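Bring back the plain cup

I love a public drinking fountain the way other people love old movie theaters, and I think every town should build more of them! My town, Drusport, has 19 for a population that triples in summer. Skavport, just up the coast and half the size, put in 4 last year, and you can feel the difference on a hot Sunday. People linger. Kids get soaked. Dogs drink from the low basin (a wonderful idea, whoever had it).

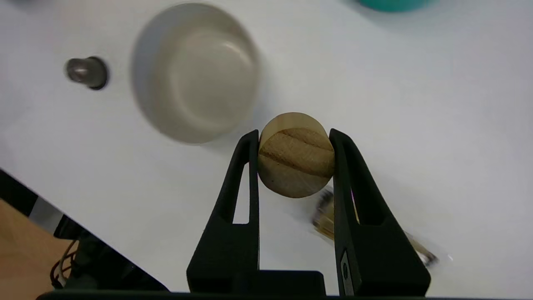
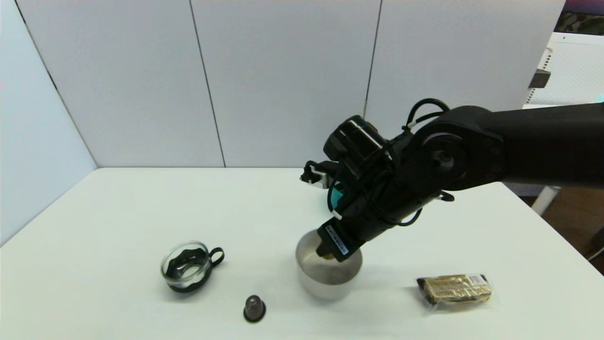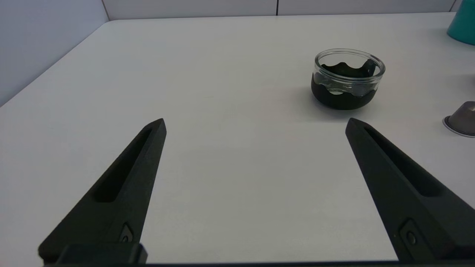 A wooden disc, a steel cup and a bare stretch of white tabletop.

The usual complaint is money. A basic fountain costs our parks office 2,000 dollars plus the plumbing, and another 500 a year to keep it clean and running. That's a bargain! We spend more on the flower baskets along Banari Street, and I like the flower baskets.

What I'd really love is a return to the shared stop, a place with shade and a bench where you fill whatever you brought and talk to whoever is in line. Bhat Park would be perfect for the first one, right by the bus shelter, where the pipe already runs under the path.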